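Measure the finished drop at the corners as well as along the sides. A fitted-hem table cover that looks level on the long edge will often dip at one end, and the error only shows once the cloth is under its own weight.

## Material

These instructions assume a mid-weight woven polyester in grey, 246 gsm, cut from a 1500 mm roll. Claro and Endau cloth both behave well. Ocampo frays badly and needs its edges overlocked before any other step.

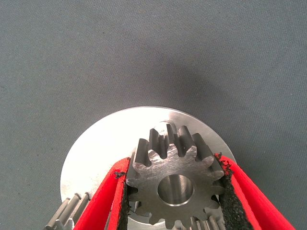

**Does the cloth need pre-washing?**

Polyester at this weight can go straight to cutting. Cotton blends should be washed and tumble dried first, then pressed while slightly damp.

## Cutting

1. Square the end of the roll against a steel rule.
2. Mark the tabletop dimensions in chalk on the wrong side.
3. Add 700 mm to each side for the drop, plus 40 mm for the hem.
4. Cut in a single layer. Folded cloth creeps under the shears.

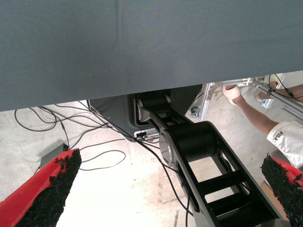 Keep the grain parallel to the long edge of the table. If the cover has to be joined, place a full width down the centre and split the remainder between the two sides – a centre seam will catch the light.

## Hemming

Fold 20 mm twice and press each fold before pinning. Use a size 90 needle and a stitch length of 3 mm. Mitre the corners; a square-folded corner is four layers thicker and tends to kick outwards. 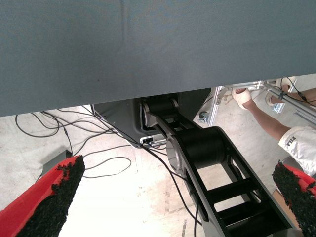 Hang the cover overnight before the final row of stitching, then check the drop every 200 mm. A diagonal lower edge, low on the left and climbing to the right as on the grey-blue cloth shown, should be checked against the tabletop first. Shift the cover until the top marks line up and measure again. If the slope remains, unpick the hem on the low side and re-mark from the tabletop, never from the floor.

## Pressing and storage

Press on the wrong side at a medium setting, using a damp cloth. Yaqin Cui's method is to roll the finished cover on a cardboard tube, right side out, and it does keep fold lines to a minimum.

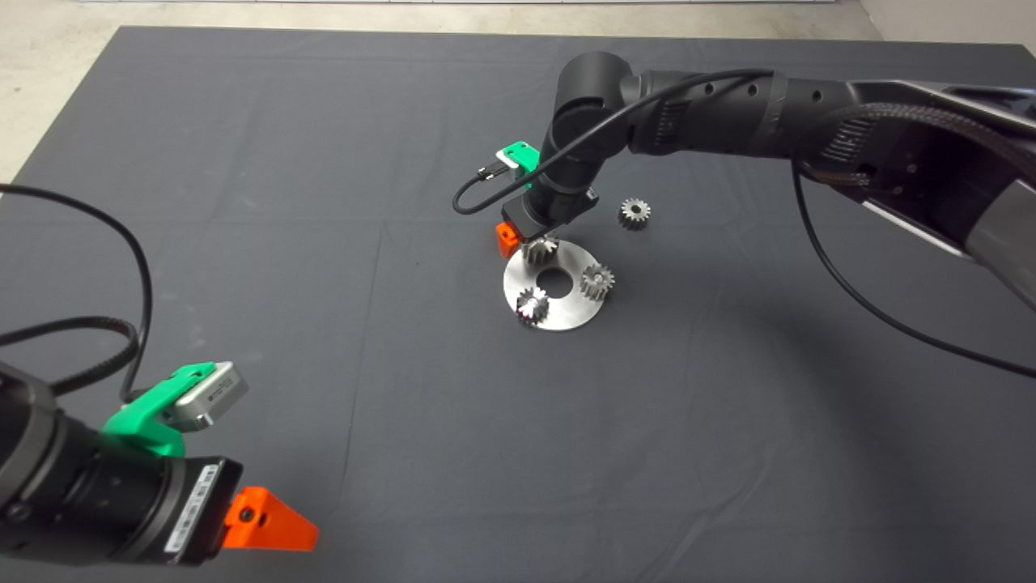
Tuninico sells a suitable tube under part number 413. Store it horizontally – a tube left standing on end lets the roll slump and creases the bottom hem. Creases set in storage can be steamed out with the cover in place on the table.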